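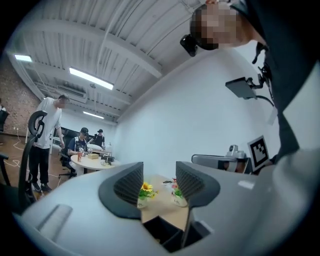 Two small white pots with artificial flowers, one yellow and one pink, on a light wooden tabletop.

How to Pot Artificial Flowers So They Stay Upright

Posted by Imogen Sugden in Small Projects

Artificial stems are light at the bottom and heavy at the top, and a small pot will tip if nothing holds it down. The fix takes half an hour and then an overnight wait.

What you need

Small pots, 6 ounces or so of pea gravel for each one
Dry floral foam
Wire cutters
White craft glue
Moss or fine gravel for the top
One short stem per pot

Steps

1. Wipe the inside of each pot and let it dry. If there is a drain hole, cover it with tape.

2. Pour gravel in until the pot is one-third full. Shake it level.

3. Cut the foam a little wider than the pot and press it down onto the gravel. Stop half an inch below the rim.

4. Hold the stem next to the pot before you cut it. A single large bloom, such as a sunflower, should sit low. A small flower can stand a bit higher. Cut the wire long, since you can always trim it again.

5. Dip the end of the wire in glue and push it straight down through the foam to the gravel.

6. Bend the leaves out over the rim, then turn the flower to face the front. If your pot has lettering, decide now which side you want to show.

7. Spread glue on the foam and cover it with moss. Leave the pot alone overnight.

For dusting, use a dry paintbrush on the petals and a damp cloth on the pot. Keep fabric flowers out of direct sun, especially pink ones, which fade first.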